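Home Robots and Chores: Frequently Asked Questions

Last updated May 15, 2024

Can a robot do my housework yet?

Parts of it. Floor vacuuming and mopping machines have been on sale for years and do a fair job on open floors. A machine that moves from room to room, opens cabinets, puts away dishes and folds laundry is still mostly a lab project. Our own test unit, the Kerr, can do 4 kitchen chores in our test apartment in Prokow, and it needs a person nearby for all of them.

Which chores are those?

Wiping a counter, moving cups from a rack to a shelf, putting trash in a bin, and opening and closing cabinet doors. We are working on drawers next. Laundry is not on the list.

Why is opening a cabinet hard for a machine?

A person can find the edge of a door by feel and get a fingertip into the gap. The Kerr has to pick out the gap with its wrist camera, line up with it, and pull in the right direction without scratching the surface. A knob or a bar handle gives it something to aim for. Flat panels give it very little, and at close range two of them can look almost the same.

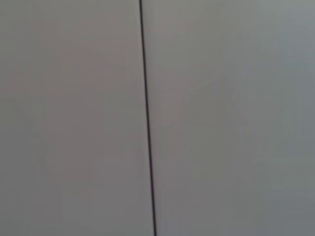
Wrist camera view: two flat gray panels and the dark seam between them.

Does lighting matter?

Yes. Reflections and color shifts on a plain surface can be mistaken for an edge. We test with the blinds open, with the blinds closed, and with only the ceiling light on. Results are best in even light.

How often does it succeed?

It depends on the door. We ran 1,000 door openings at the Irnov workshop last November. Doors with bar handles gave us few problems. Doors with no handle caused most of the failures, usually because the gripper closed next to the gap and missed it.

What about shop-floor work?

Shop floors are easier in one way: parts and bins can be kept in the same place every day. Borkow, our version for small shops, loads trays and moves boxes between two benches. It can't sort mixed scrap, and it should not be used near open blades.

Will it replace a cleaner or a shop hand?

No. It is slow, and it stops when something is out of place. Shops that have tried it use it for one repeated task and leave the rest to their staff.

Do I need to change my kitchen?

For the trial, we ask for clear counters and at least 3 feet of open floor in front of the cabinets. Handles help. Stick-on pulls are fine if you don't want to drill.

Can I buy one?

Not yet. The trial takes 2 households at a time, and both places are filled. You can join the waiting list from the Contact page.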